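We use cookies to keep you signed in and to see which pages get read. Accept all / Manage settings

Search the notebook... Go

Workshop notebook, June, started a bit after 3 pm

Table top again. I know, I said last entry that I'd leave it alone until the legs were sorted, but the light was good and I had the room to myself, so I got the sandpaper out. Hammad Sandhu, if you're reading this to find out where the fine sheets went, they went on the table, sorry, and I've put in for more.

Where we'd got to: two thin coats of the Grekley matt oil on, the first one left overnight, the second one left for longer than that as I forgot about it. After the second coat the middle felt lovely and the end nearest the sink felt like a cat's tongue. My own fault. I'd wiped that end down with a damp cloth before the first coat, let the grain come up, and then oiled straight over it (I know better than this, I've told other people off for it!). So today was mostly about getting that end back to the same feel as the rest.

What I did, in case I have to do it again. Cork block, fine paper, always with the grain, long strokes, hardly any weight on it. I did try the little Ferri sander on the underside first and I'm glad it was the underside. It leaves tiny swirls that you can't see at all until the oil goes on and then you can't see anything else. It's gone back on the shelf with a bit of tape on it saying ROUGH WORK ONLY. Please leave the tape on.

With the grain is easier said than done on this top, mind you. It wanders. You start off following a line nicely and by the time your arm is stretched out the line has gone off uphill and you're scratching across it. I ended up doing it in short stretches and turning my body a bit each time, which must look daft but it worked and my shoulder is thanking me for it.

Dust: vacuum with the soft brush, then a dry cloth, then the cloth again after a cup of tea when everything floating about had come down. I did the windowsill too. No tack cloth this time. The last one left something sticky on the shelf boards and I've gone off them.

Then a third coat, only on the sink end, feathered out towards the middle. I put it on with a folded bit of old T-shirt, went and swept the passage for 17 minutes (I set the timer on the kettle shelf), came back and wiped off everything that would come off. And then wiped again with a clean bit. I think my big mistake on the first coat was being mean with the wiping. It always feels like you're throwing good oil away.

The rags are hung out flat over the rail outside, opened right out. Please don't ball them up and drop them in the bin when you're tidying, they can heat up by themselves and I really don't want that phone call. Once they've gone stiff they can go out with the rubbish.

Colour: I'm happy! I was worried the oil would drag it over to orange like it did with the Indo stool, and I'd half talked myself into trying the white-tinted stuff. Glad I didn't. It's stayed pale. There's a bit of warmth in it, and the darker bands come up a touch more than they did bare, but it still looks like the wood we picked out. Hammad thinks it wants one more coat all over. I think Hammad likes putting oil on things. We'll see how it takes the mugs.

Speaking of mugs, the test offcut. I left a wet glass on it at lunchtime and there was a faint ring when I lifted it, which had gone by the time I'd finished the sanding. The black coffee spot hasn't gone. I'll leave that piece on the windowsill and look again in a few days. The bit with only one coat on it marked straight away with both, so that's that question answered, two coats at the very least for anything people are going to eat or drink off.

Money, while I remember. The Gonon place wanted 1,516 for a new top with delivery and that was before any finish, and we had 1,000 put by for the whole room including chairs. So doing up our own is still miles ahead, even with all the paper I've got through. I've clipped their quote inside the back cover in case anyone asks why we didn't just buy one.

Still to do: soften the underside edge where you grab it to lift (it caught my thumb), find the felt pads, decide about the legs. I'd like them left plain. Hammad wants them painted and has been leaving colour cards on my stool, all of them greens so far.

No hot pans on it, please, and nothing left standing wet for the next few days. If you need to put something heavy down, use the other bench.

Packed up just before six. Hands smell of oil, sleeves too.

Contact the workshop | © Workshop notebook pages | Back to top
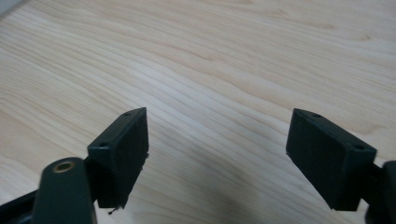
Can you oil a table top straight after wiping it with a damp cloth?

Wait until the wood has dried right through, then sand lightly with fine paper to take off the raised grain, clear the dust and put the oil on after that.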